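Kovcombe opens clear-table program to all its shared offices

MIDDALE, Tue 12 June - Kovcombe, the operator of shared offices and small laboratories, today announced that its clear-table program will be extended to all four of its buildings in Middale. The program concerns the big meeting tables, which are used by many teams in one day, and the bottles, cups, cables and packaging that remain on them when the teams go home.

The program started in February in the Gedero building, where 60 tenants share the meeting rooms on two floors. The rule is simple. At the end of each booking, the last ten minutes belong to the table. Bottles are emptied in the sink and go to the collection point in the corridor. Paper cups go in a separate tube beside it. Cables are coiled and placed in the drawer of the room, and power strips stay in the room where they were found.

Between February and the end of May, the Gedero collection point received 3,331 plastic bottles. In the same period the reception desk registered 446 cables and chargers which were left behind, and up to 4 of them in a single evening from the same room. Most have been returned to their owners. The others are kept at the reception desk and can be asked for on any working day.

"We had received many complaints about the tables, and almost none about the chairs, the heating or the light," said Bevan Waaka, building manager of Gedero. "A team comes in at nine in the morning and has to move the bottles from the evening before. It is a small thing, but it is not a nice way to begin the work. Now I get complaints about the heating, so I think the tables are fine."

Tenants who work in lab coats and tenants who work at a desk use the same rooms, and the program makes no difference between them. Food packaging, sample packaging and delivery packaging are all taken out by the team that brought them. Items which belong to a longer set-up may stay on the table overnight if a card with the name of the team and the day of removal is put next to them. The cards are available in every room.

From next month, the Kereama building will receive the same collection points, followed by the two smaller buildings on the east side of Middale. Kovcombe will also exchange the old drawers for deeper ones, after several tenants wrote that a coiled power cable did not fit inside. There is no extra cost for tenants, and existing bookings do not change.

Teams that wish to have a short introduction to the program can ask for it at their reception desk. It takes fifteen minutes and is held in the meeting room of the team.

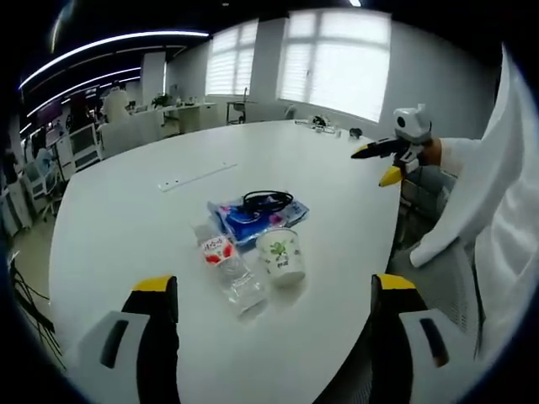
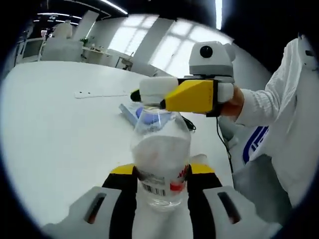
Plastic water bottles are among the items covered by the program.

Uzma Baloch
Tenant Communications, Kovcombe

Notes for editors: Visits to the Gedero building are possible on request. Please write to the communications office and mention which floor you would like to see - the upper floor has the larger tables. Mr. Waaka is available for interviews in the mornings.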